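Gripper comparison, simulated cell, pre-run inspection
Rev. 4, filled in March 20, 2018
Filled in by: Ayman Abdelaziz
Second reader: Lenuța Grecu
Grippers under comparison: Fidaso parallel (black, two narrow fingers), Milton wide-jaw
Controllers: Dai for both, Trustudico on the second pass with the Fidaso only

Marks: OK, FIX, N/A. "Sort of" is no longer a mark. Lenuța has asked me to put that in writing.

## A. Before loading anything

- [x] **A1. Right branch checked out.** OK. Second try.
- [x] **A2. Arm model matches the arm on the order form.** OK. Same link lengths, same joint limits, same expensive look.
- [x] **A3. Joint limits on.** OK. They were off in Rev. 3, and the elbow did a thing I would rather not put in a shared folder.
- [ ] **A4. Gravity on.** FIX. It was on, but somebody had saved it at half strength under the name "normal." Renamed it. The half-strength file stays for Lenuța's cloth work.
- [x] **A5. Random seed written down.** 1501 for the Fidaso, 1501 for the Milton. Same seed, same clutter, no excuses for either one.
- [ ] **A6. Log folder has room.** FIX. It had room for half a day. Deleted my own July runs, with feeling.

## B. Arm and mount

- [x] **B1. Base fixed to the block.** OK. Pushed sideways with 20 newtons, no drift.
- [x] **B2. Block doesn't overlap the table's collision shape.** OK by a hair. The planner thinks there's a gap. I've chosen to believe the planner.
- [x] **B3. Elbow clears the wall through the full sweep.** OK with the Fidaso. The Milton has a longer body, so the wrist sits higher for the same grasp and the elbow goes looking for the wall. Slowed down, it passes.
- [ ] **B4. Home pose is the same for both grippers.** FIX. It's the same in joint angles and different at the fingertips, which is the only place anybody cares about. Lenuța wants home defined at the tips. She's right, and it means redoing section D.
- [x] **B5. Emergency stop works in the sim.** OK. It's a key on a keyboard. Pressed it, everything stopped, felt powerful.

## C. Table and clutter 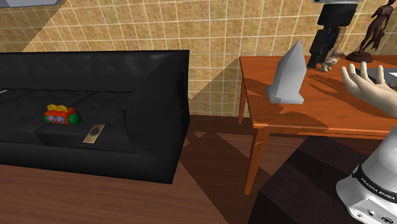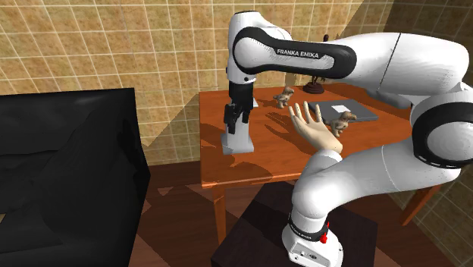
Clutter is where the two grippers stop being polite to each other. The Fidaso can get its fingers down into a narrow space and the Milton wants a parking spot, so where things stand on the tabletop decides a good part of the score before either one moves. The dark statuette on its round stepped base is the item I keep coming back to, as it stands toward the rear and anything the arm does back there has to be done with manners. I've marked it as a no-touch object for both grippers. Contact with it ends the trial and goes in the log as a collision, even if the grasp was lovely.

- [x] **C1. Objects stay put for 10 seconds with the arm parked.** OK. In Rev. 3 one of the little figurines shuffled forward on its own until it met the laptop. Contact friction was set to zero. Now it isn't.
- [x] **C2. Hand model is fixed to the table.** OK. It's there as a stand-in for a person's hand, and the stop zone is drawn around it. Neither gripper may enter the zone with the fingers closing.
- [ ] **C3. Stop zone is big enough for both grippers.** FIX. Drawn for the Fidaso. The Milton can be legally outside it and still have a jaw over somebody's thumb. Add the jaw width and redraw.
- [x] **C4. Sofa is in the collision list.** OK. Lenuța asked why a gripper test needs a sofa. I said it's for reach planning. She wrote "hm" in the margin of the paper copy and I'm recording it here for completeness.
- [x] **C5. Shadows on.** OK. The vision part of the Trustudico pass needs them. It has already reported one shadow as a graspable object with high confidence. Left in as a known defect.

## D. Grippers

- [x] **D1. Opens and closes on command, no load.** OK, both.
- [ ] **D2. Fingertip pad friction matches the data sheet.** FIX for the Milton. The value in our file is nearly double what the sheet says, and I'd like to know who was rooting for it. Old Milton scores are struck out until we rerun.
- [x] **D3. Grip force is capped.** OK, both. The cap is set in the controller, so check it again after any switch between Dai and Trustudico. I forgot once. The test cube now has a waist.
- [x] **D4. Finger position readback agrees with the model.** OK on Dai. Trustudico reports the opening in different units and doesn't mention it anywhere a tired person would look.
- [ ] **D5. Tip offset entered for the mounted gripper.** FIX, see B4. Until that's done, compare grasps by tip position and ignore the wrist numbers.

## E. Before you press run

- [x] **E1. Trial list loaded.** OK. 708 trials per gripper, same order for both.
- [x] **E2. Camera views agree with each other on where the table is.** OK after recalibration.
- [ ] **E3. Every FIX above is closed.** No. A4 and A6 are closed. B4, C3, D2 and D5 are open.
- [ ] **E4. Signed by the second reader.** See below.

### Comments from second reader

Not signing with C3 open. The rest can run overnight as a Fidaso-only batch if Ayman wants something to look at with his coffee, but it doesn't count toward the comparison.

Also, B5 has no measured stop time. "Felt powerful" isn't a unit. Please measure from key press to zero joint speed, fastest part of the sweep, both grippers mounted in turn.

On D2: it was me. I copied the value from the pad we had before. Sorry.

L.G.

### Reply

C3 redraw first, then the stop time, then B4 and D5 together. Fidaso batch goes in tonight on Dai, marked "not for scoring" in the file name. D2 forgiven.

A.A.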